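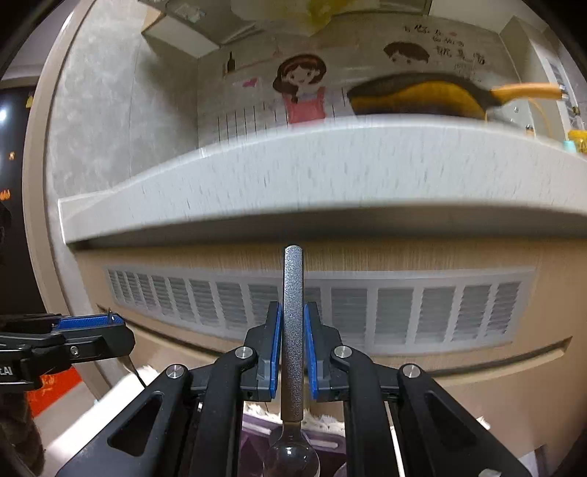
Spoon in the fingers, kitchen counter behind.

Kusterby house rules: the questions I keep getting

Hello! I'm Niamh Geraghty and I look after the handling rules for Kusterby, our project recording kitchen jobs with hand-held grippers in people's homes. The full rulebook is 11 pages and I know perfectly well that most of you read the first two, so these are the bits people write to me about. If your question isn't answered, drop me a line (mornings are best, I'm hopeless after four).

Do I really have to read the whole rulebook before my first session?

Yes, sorry! You sign to say you have, and Ciarán Doherty checks the signatures before he books you in anywhere. It takes a cup of tea and a biscuit. If English isn't your first language, Pierina Galli has done an Italian version and Eduardo Antunes a Portuguese one, and both are up to date as of July.

What counts as one take?

One object, picked up from where it rests, moved, and let go of. You start with the fingers open and finish with the fingers open. If you pick up a spoon, put it in a tub and then fancy tidying the chopsticks while you're there, that's a second take and it needs its own start. I know it feels fussy when you're in the swing of it, but the people sorting the recordings at Drollwood can't split a take afterwards without going through it by hand, and they've asked us very nicely to stop making them.

I dropped it. Do I bin the take?

No! Please keep it. Finish the movement if you can, open the fingers, stop as normal and mark it as a drop. We used to throw drops away and I argued for two years that we shouldn't — a spoon slipping out of the pads is a perfectly ordinary thing to happen and we want it on record. What we don't want is a drop marked as a good take. If you aren't sure which it was, mark it "unsure" and someone will look.

Where should I hold a spoon?

Anywhere you could sensibly let go of it again. The rulebook says "both pads in full contact", which sounds grander than it is. You want the handle or the bowl sitting flat between the two pads so it doesn't swivel when you lift. Please vary it a bit between takes as well. Ignacio Zamora once sent in a whole batch gripped at precisely the same spot on the handle, beautifully done, and we had to ask him to go round again.

Can I move the family's things out of the way first?

Only if they say so, and then only what's on the work surface you've agreed. Before you start you sit down with whoever lives there and settle which surface is yours for the session, which utensils you may use and what stays put. A side table with a cloth on it is lovely if they can spare one, as it keeps you off the worktop and they can still get to the kettle.

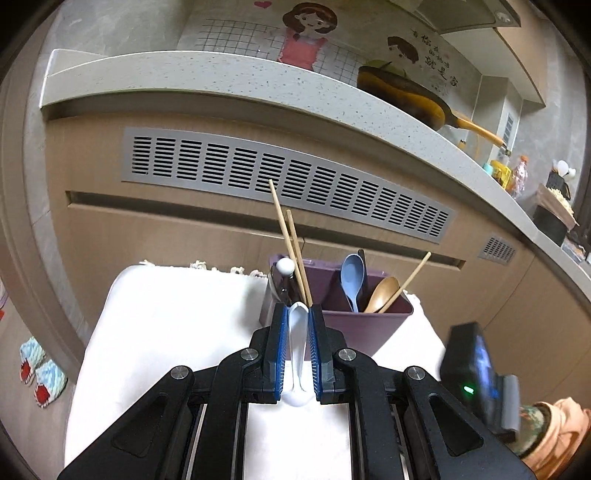
Whatever surface you end up with, leave the rest of the kitchen as it was. We don't want it cleared or styled. Pans, bottles, bags of food, stickers on the wall, all fine. I've had people apologise to me for the state of somebody else's counter and there's really no need. The one thing we do ask you to turn round or put in a drawer (with permission!) is anything with a name, address or phone number on it. Letters, prescriptions, school timetables, that sort of thing.

What about people wandering into view?

Arms, legs and feet are covered by the standard household form, so carry on. Faces aren't. If a face comes into view, finish the take safely and mark it, and it gets removed at our end before anyone else sees it. Children are simpler still: if a child under the age on the form comes into the room, you stop. You don't need to ring me about it, just stop and start again once they've gone.

May two people work at the same table?

Yes, as long as you've each got your own gripper and you agree who goes first for each object. Rule 7 is that two grippers never reach for one thing at the same moment. Say it out loud — "mine" and "yours" works fine and you only feel silly for the first five minutes. Keep cables off the floor where people walk, or tape them down if the household is happy with tape.

Are knives allowed?

No. Nor are graters, peelers, skewers, glasses or anything that's just come off the hob. Spoons, spatulas, chopsticks, tubs and bowls that aren't glass are all on the yes list. There are 50 items on it altogether, and if yours isn't there, please ask me before you use it.

How often should I clean the pads?

Before the first take, after anything greasy, and again when you pack up. Damp cloth, then a dry one. No spray cleaner, please, it makes the pads slippery and they stay that way for ages. Have a look at the pivot pins while you're at it and if one's standing proud, stop using that gripper. Fill in form 712 (the short one) and Zalewska will post you a replacement, usually within the week.

And the household's utensils? Anything that's been between the pads gets washed before it goes back in a drawer. You do the washing up, by the way. I'm quite firm on that one!

How many takes should I be aiming for?

We plan on about 100 for a full session but it's a plan, and you won't be told off for fewer. Stop when you're tired. Tired hands snatch, and snatchy takes mostly get turned down anyway. The rulebook has you resting every half hour and I do check the times.

The household has changed its mind. What now?

Then we delete it, all of it, and they don't have to say why. Tell Ciarán the same day and don't try to talk anyone round, however well it went. He'll write to them when it's done and copy you in. They keep their payment, and so do you.

Can I use my own gripper?

Only if it's a Kenis pair we've already checked and put a sticker on. Home-made pads are a no for the moment. Eduardo is testing some and I'll change this answer when he's finished.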